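Galley tips from a small boat: washing up, stowing and keeping the damp out

I've been keeping house on boats for longer than I'd like to admit, first on Erine, which leaked, and now on Nurmi, which only leaks when it rains from the south. People on the pontoon keep asking how we manage with a galley the size of a wardrobe, so I've written down what works for us. Your boat will be different, so pinch whatever fits.

Washing up

Wipe everything with a bit of kitchen roll before it goes anywhere near the sink. Grease in a boat's drain sets hard by the next morning and then you're upside down in a locker with a spanner (ask me how I know!). I wash in a bowl that sits inside the sink, glasses first, frying pan last, and when we're at anchor I keep a spray bottle of fresh water for rinsing. Our tank holds 300 litres, which sounds like loads until you have guests who like to leave the tap running.

If you're in a marina, find out where they want the dirty water to go. At Kanport there's a proper washing-up room behind the showers and I use it every time, even in June when there's a queue.

Stowing

Anything that can slide will slide. I line every shelf with that rubbery mesh you buy on a roll and put a tea towel between plates. Bowls nest inside each other, biggest at the bottom, with a paper napkin in between so they don't chatter all night. Sointu Kauppinen on the next berth uses old socks for her wine glasses, and I've started doing it too, though I did wash mine twice first.

Heavy tins go low down, near the middle of the boat. Write what's inside on the lid in marker pen, as the labels come off in the damp and you'll end up having peaches with your sausages.

Smells and damp

Bicarbonate of soda in an open jar does wonders in the fridge. Change it every 3 weeks or so in summer. For the sink drain, pour down half a cup of white vinegar before you leave the boat, let it sit, then flush it through. Don't use bleach near stainless steel, it pits it and you can't get it back.

Prop the fridge door open when you go home. Ville Koskela forgot once and had to throw out the door seal, and the new one cost him €359 fitted, which still makes him go quiet.

Cushions want to stand on their edges with a gap behind them. I also leave all the locker doors ajar, tied with a bit of string so they don't bang.

Before you cast off

Kettle off the stove and into the sink. Gas off at the bottle. I do this 5 minutes before we leave, while everyone else is arguing about ropes, and then I make a flask of tea for the cockpit so there's no boiling water below once we're moving.

I still haven't found a good way to keep bread fresh past the second day, so if you've cracked it, come and knock. We're on the Lirkik side most Saturday mornings, and there's usually coffee on.

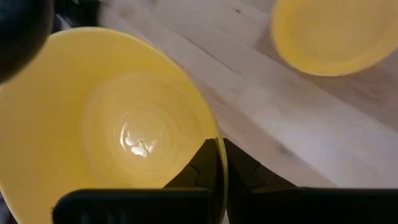
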